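Dye bench notebook – madder, second round
February 24, 2020

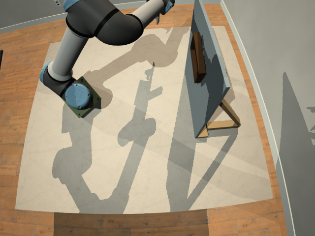 Arm on its olive-green plate, cream mat, plank floor. Rendered.

Back on the madder today and very pleased with where it's going! Ground the last of the Chowdhury root in the coffee mill (three goes, sieved between each, the coarse bits put back in) and left it soaking overnight in rainwater from the butt. The smell in the morning was wonderful, sweet and a bit like wet hay.

Wool is the same Clotance two-ply as in November, skeined up by Gladys. Scoured, then mordanted with alum. I left out the cream of tartar this time. Prasanna has been telling me to try it without for ages and I kept forgetting until I'd already tipped it in.

Weights for the main pot:
Wool, dry: 229 g
Madder, ground: 80 g
Chalk: a pinch, then another pinch when the colour looked brown

I should weigh the chalk. I say so every time.

The whole game with madder is heat. Last round I let the pot run away while I was on the phone to Leonor and we got that dull brick colour on everything. So this time I stood over it with the thermometer and kept it at 67 degrees, lid off, turning the skeins with the long spoon. It crept up once and I pulled the pan half off the ring until it came down again. Two hours of that, then heat off and left to cool in the pot with a plate on top to keep the wool under.

The colour is lovely. A proper warm red, leaning orange where the skein ties were a bit tight, and so much clearer than November. Held one up next to the old skein at the window and it was hard to believe they came out of the same bag of root. I think most of that is temperature, but I changed the tartar as well, so I can't say for certain. Silly of me. Next round has to change one thing only.

Babatunde came by and asked about the exhaust bath, so we put a small skein straight in after the first lot came out. No more root, no more chalk, same heat. It has gone a soft coral and I almost like it better than the red! He wants it for the edging on the cushion covers. Third bath is in now with some odds and ends of silk – will look at it tomorrow.

Iron dips: did nine little samples, from a quick in-and-out to a full five minutes. The short ones are the good ones. Past a minute they all go the same purple-brown and the wool starts to feel harsh. Tied and labelled, hanging on the line over the sink. Please don't move them until they're dry, the pencil on the tags rubs off.

Syafiqah, your question about the pan: it's the big stainless one, the one with the dent. I haven't used the enamel pan for madder since the chip on the rim got bigger, I don't want stray iron getting in.

Still to do:
Wash test on the red, one half with the Prasik soap and one half plain warm water
Light test strips in the south window, card over half
Order more root, ask whether they can send it whole
Clean the coffee mill properly, it is pink
Write up the November numbers on the same sheet so they can be compared

Spent root is in the bucket by the back door with the lid on. Leonor would like it for her compost, so don't tip it.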